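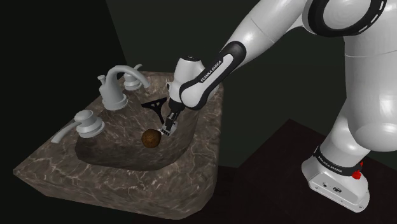

**Before I start:** water on the lectern, clicker in left hand, do NOT apologise for the slides.

Morning everyone, thanks for giving up your Saturday. I'm going to talk about hard water, and I promise it gets better than it sounds (a bit).

So when we moved out to Bronville I'd never given water a second thought. I grew up on the coast, where the tap water was so soft you couldn't get the shampoo out of your hair. Then I made my first cup of tea in the new place and there was a skin on it. A skin!

*(pause, let the tea drinkers groan)*

Quick bit of chemistry, I'll keep it short. Rain is soft. It soaks down through limestone and picks up calcium and magnesium on the way, and by the time it comes out of your tap it's carrying a load of dissolved rock. Heat it up and the rock drops out. There's your kettle fur, and there's the chalky ring where the tap drips.

**Colour chart slide**

My test strip at home came up at the very dark end. Hands up who's tested theirs? *(if hardly any: strips are on the back table, grab one at morning tea)*
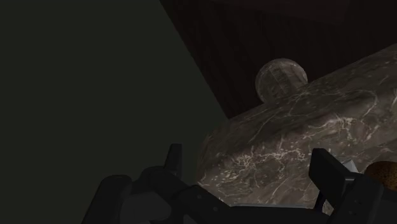
Right, cleaning. White vinegar is fine on glass, chrome and the inside of a kettle. Please, please don't use it on marble or any other limey stone. The acid eats the stone along with the scale and you're left with a dull patch that won't wipe off. I know this from my own benchtop and I'm still cross about it. On stone I stick to a pH-neutral cleaner and a soft cloth, and I dry around the taps at night if I remember.

**Softeners**

I looked at two, the Skelard and the Furkeck. The Skelard was $2000 plus fitting, the Furkeck was $660, and I went the cheap one. It's been in for 8 months. Tea's better, towels are softer, and I go through a fair bit of salt. Can't tell you if the dear one would've been any different.

- mention: keep one kitchen tap unsoftened if anyone's on a low-sodium diet
- mention: don't put softened water on the garden, my lemon tree sulked
- skip the bit on magnets unless somebody asks

*(if running over, jump to questions)*

Last slide is the Gbeho spring walk, where you can see scale building up on the rocks. Car park's gravel, wear decent shoes. Sign-up sheet's by the urn.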